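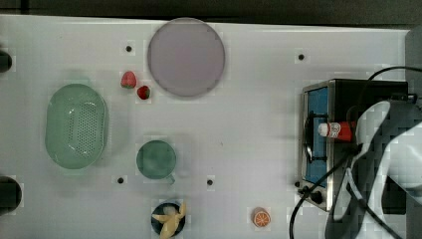
November 2020

By the Perkmont site study group, Business and Economy course

What would a new data hall bring to Perkmont?

In September the cloud hosting company Kernance said it would build a data hall on the old Grevow warehouse lot at the edge of Perkmont. Our group chose this for the term project. We wanted to know how many jobs the building would bring, what it would use in power and water, and whether the town would come out ahead on taxes.

We used the company's public filing, the minutes of two town meetings, and a short survey of local businesses. We did not visit the lot, which is fenced.

Jobs

The filing gives two numbers. Kernance expects 1000 construction jobs over the whole building period and 20 permanent jobs once the hall is open. The local news stories we read mostly used the first number. Construction jobs are real jobs, but the filing counts every worker who is on the site at any point, including people who are there for a week to pour concrete. It does not say how many will be there on a normal day, so we could not turn the figure into full-time years.

The permanent jobs are in security, cooling maintenance and hardware replacement. Most of the software work will be done from the company's main office.
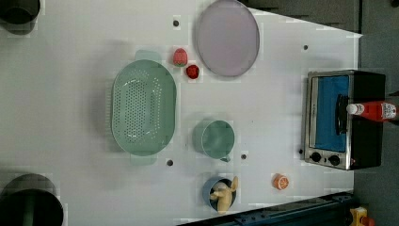

For comparison we looked at the Heo parts plant on the other side of town. Heo takes up a smaller lot and has many more people on its payroll, but it also sends trucks through the center of town all day. A data hall has very little traffic after it opens. Several people at the second town meeting brought this up as a point in its favor.

Power and water

The filing asks for a connection of 16 megawatts in the first phase. The power company would need to build a new substation, and Kernance has agreed to pay for it. What we could not find out is who pays for upgrades to the lines leading to the substation. The minutes say only that this is "under discussion."

Water was harder to look into. The company plans to use outside air for cooling most of the year and water on hot days. No yearly total is given.

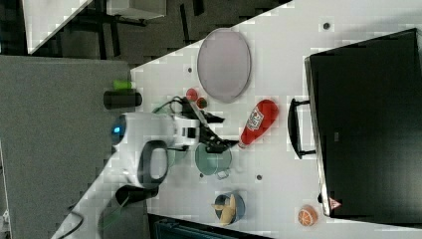

Robot arm and red ketchup bottle at the white table.

Taxes

The town has offered a reduced property tax rate for the first years. Equipment such as servers would be taxed at the normal rate, but servers lose value quickly -- a server bought for the opening will be worth much less on paper a few years later. The income to the town depends on how often the company replaces its equipment, and we had to guess at that. With slow replacement, the town earns a little more than it did from the warehouse. With fast replacement it earns a good deal more.

Survey

We sent our questions to businesses within walking distance of the lot. Restaurants and the hardware store expected more customers during construction and no change afterward. Two landlords said they had already had calls about short-term rentals.
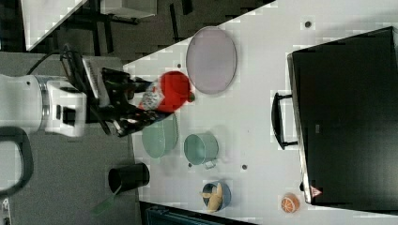 The answers should be read with some care. We sent the survey by email only, and shops without a public address were left out. We also asked about "the new data center" without saying how large it would be, and some owners seemed to think it was an office building.

What we would do next

The last part of the filing mentions a possible second phase on the same lot. We left it out of our tax estimate as it has no date. A group that takes this up next term should ask the town for the draft agreement on the power lines and send the survey again on paper.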